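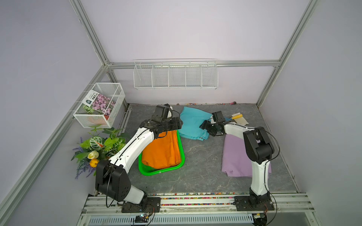

Dobrar para guardar: o retângulo, a bainha e o cesto
A dobragem doméstica tem regras simples, quase nunca escritas. Passámos em revista as que resistem ao uso diário.
Texto de Tyyne Laitinen
24 de novembro de 2019

Uma peça de algodão dobrada ocupa menos espaço do que a mesma peça amarrotada, mas a diferença depende menos do número de dobras do que da regularidade da primeira. Se a primeira dobra fica desalinhada, o erro transmite-se às seguintes e aparece no fim como um canto saliente ou um bordo inferior ondulado. Corrigir nessa fase obriga quase sempre a abrir tudo.

Tzu-hsuan Choi dirige há 11 anos a rouparia de uma residência em Dornville, com 76 quartos. O método que ensina a quem entra cabe numa folha: estender, alinhar, dobrar ao meio no sentido do comprimento, dobrar em terços, pousar. «O tempo perde-se a estender. Dobrar é rápido», resume. A folha está afixada por cima da mesa e não é revista desde março.

A superfície

O tampo deve ser liso, duro e maior do que a peça aberta. Um tampo escuro tem uma vantagem prática com tecidos claros ou vivos: o contorno lê-se de imediato e os desalinhamentos notam-se antes da segunda dobra. Um turquesa ou um laranja sobre cinzento escuro distingue-se sem esforço. Uma toalha azul-marinho, no mesmo tampo, pede mais atenção aos cantos.

O mármore e os acabamentos que o imitam têm o inconveniente do reflexo. Com luz direta, o brilho cai sobre a zona de trabalho e apaga as rugas finas. A rouparia de Dornville resolveu a questão deslocando a mesa para o lado oposto à janela. Em casa, costuma bastar mudar de lado.

Convém também desimpedir a área. Utensílios deixados na mesa acabam debaixo do tecido, e uma espátula sob uma camisa estendida basta para deformar a dobra.

Estender

O tecido levanta-se por um lado e deixa-se cair, de modo que o ar entre por baixo e abra as pregas. O gesto é curto. Levantado demasiado alto, o pano volta a enrolar-se sobre si próprio; levantado pouco, arrasta e acumula rugas junto ao ponto de preensão. A força aplicada nesse ponto também conta: quanto mais apertada a pega, mais marcado o vinco local.

A referência para o alinhamento é a bainha. Por ser cosida, estica menos do que o resto do pano e conserva a direção. Alinha-se a bainha com o bordo da mesa, e só depois se trata do centro.
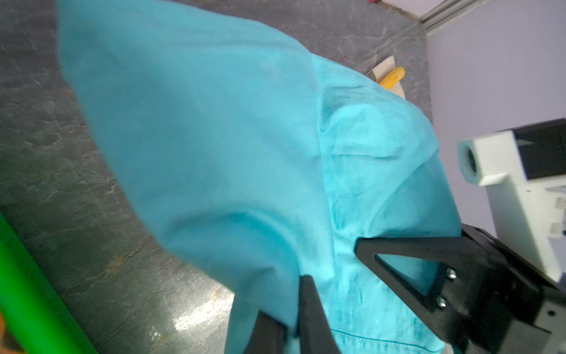 Dobrar

Com a peça aberta, procede-se em 2 tempos. Primeiro, a dobra longitudinal, levando um bordo ao outro e assentando com a palma da mão do centro para fora. Depois, os terços. A última volta deve fechar com a aresta dobrada para cima ou para a frente, conforme a arrumação seja em pilha ou em fila.

As etiquetas merecem uma nota. Uma etiqueta lateral fica muitas vezes de fora quando se dobra depressa, e Choi prefere metê-la para dentro. Na oficina têxtil Salgado, de Bovbridge, a prática é a inversa: a etiqueta fica à vista para permitir a identificação da peça sem a desdobrar. Ambas funcionam, desde que não se misturem na mesma prateleira.

O cesto

Para transporte e arrumação de curto prazo, o cesto de plástico perfurado continua a ser a opção mais corrente. As perfurações deixam circular o ar, o rebordo grosso facilita a pega e os cantos arredondados não prendem os fios. Em contrapartida, esses mesmos cantos não coincidem com os de um retângulo dobrado, e a peça tende a rodar se houver folga à volta.

A Vemitz, que fabrica caixas de arrumação, recomenda no seu folheto que se escolha primeiro o recipiente e se acerte a dobra pela largura interior. É o procedimento correto para quem parte do zero. Quem já tem os cestos mede-os uma vez e adapta o número de voltas.

A peça entra na horizontal, segura por baixo, com as camadas viradas para o mesmo lado. Largada de cima, abre. Se o bordo inferior ficar arredondado ou enrugado, a causa está em regra na última dobra, feita com demasiado tecido para a largura disponível; pressionar dentro do cesto não resolve.

Tecidos grossos vão para o fundo, camisas para cima. Em Dornville o limite é de 11 peças por cesto, fixado pelo peso e não pelo volume. As peças que excedem esse limite passam para o cesto seguinte, mesmo que reste altura livre no primeiro.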